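Subject: Re: [punirden-l] Spelling of village names in the word list, and the September upload
From: Sinan Tatlı
To: punirden-l

Dear Selim, dear all,

Sorry to be slow with this. I had most of a reply written last week and then went back to the recordings to check one thing, and you all know how that goes.

Selim Sönmez wrote:
> I have now gone through the Coşkun notebooks up to the letter M and I keep
> running into the same trouble. The older speakers have one word for the
> small back room of a house and the younger ones have another, but the
> notebooks put both under one headword with no note on who said which.
> Do we split them? I would rather not touch the headwords until we agree,
> as there are 3,424 of them and I don't want to do it twice.
> Also, are we still keeping the village names in the spelling the speakers
> use, or moving to the one on the road signs?
> Selim

First of all, thank you for getting as far as M. I know what that handwriting is like, and I remember giving up somewhere in the Ds myself when I first tried it (the ink had gone through the page and I could read Tuesday's verbs better from the back than from the front).

On the split, I'd say yes, but gently. When I sat with the Brulirville families I heard both words from the same woman inside one story. She used the older one while she was quoting her grandmother and the newer one when she spoke for herself, and when I asked her about it she laughed and said they were the same room. So I don't think age tells us everything. It may be more a matter of whose voice you are putting on, and I would hate for the word list to turn that into a tidy table of old and young. 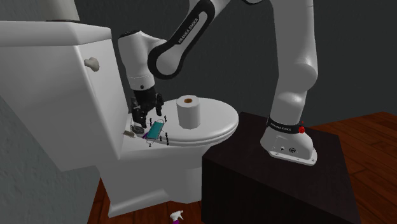 What I would do is keep one headword, put the two forms under it with their own numbers, and give each one at least a single full sentence from the tapes. We have 1,239 sentences typed up already, so for the common words you shouldn't have to go hunting. For the rare ones, just leave the line blank and I'll fill it in as I listen. I do most of my listening early in the morning before the house wakes up, and I'm quite happy to have a list of gaps to work from.

The other thing to watch for is the borrowed words. The notebooks mark a word as borrowed whenever it looks like one, and I think that was done a bit too quickly. I found 17 in the first half that our speakers say with the local vowel and stress, and that take all the local endings. A word that has been living in the village for four generations has earned its place at the table, I think — though I do know some of you feel differently, and I'd be glad to hear it. Could we at least put the "borrowed" mark in a note under the word, where it doesn't look like a warning?

As for village names, please keep the speakers' spelling first and the road sign spelling in brackets after it. We talked this over at length two years ago and I still have the notes if anyone wants them.

Now for the practical side, so that we're all doing the same thing before the September upload to Tirico:

1. Don't rename any sound files, even the ones with silly names. The typed sentences point to them by name. There are 729 files in the shared folder now, and almost 17 of those still have no speaker initials, so if you recognize a voice please write to me.

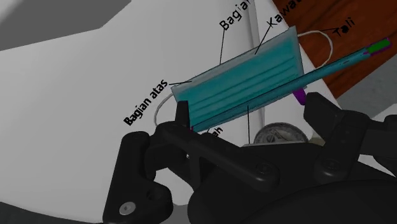 2. When you change an entry, put your initials and the month in the last column. No need to say what you changed, as the old version is kept.

3. If you can't tell whether a speaker has a long vowel or is just taking her time, write it short and add a question mark. I have been fooled by this more often than I'd like to admit, above all with people who are telling a story and enjoying it.

4. Leave the swear words in. Two people have asked me now. The speakers agreed to it, and one of them was rather proud of his.

Selim, if you carry on from N, I'll go back and do the split for A through F, and then perhaps someone kind will offer to take G to M. It's slow work but pleasant enough with a pot of tea, and you do pick up some wonderful words for bad weather along the way.

Warm wishes to all of you,
Sinan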